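Unit 4: Estimating Gripper State from Wrist Images

4.1 Purpose

This unit covers the perception module that reports whether a hand-held gripper is open, closing or holding an object. The planner in Unit 5 relies on this report and does not examine images directly.

4.2 Input

Students will work with the Drudia set, which contains 251 recordings of packing tasks in homes. Each recording is divided into segments of 12 images. In two-handed recordings, the second gripper may enter the view while it also holds an item. The module must assign each wrapper to the correct gripper before it reports a state.
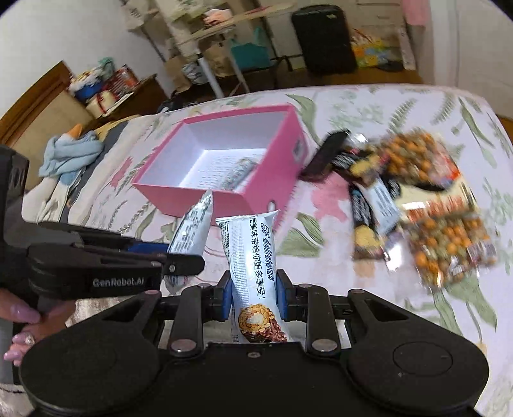

4.3 Method

1. Locate the finger pads of the near gripper. The blue pads may be found by color.
2. Mask the second gripper and any visible hand.
3. Test for an object between the near pads.
4. Compare the result with the previous image in the segment. Where motion blur is high, keep the earlier state.

Printed text on packaging must not be used as a feature.

4.4 Assignment

Run the baseline written by Mehwish Ghauri on the 223 held-out segments and submit a table of errors by state. Reports are limited to two pages. Questions on the masking code should be sent to Faisal Ghumman.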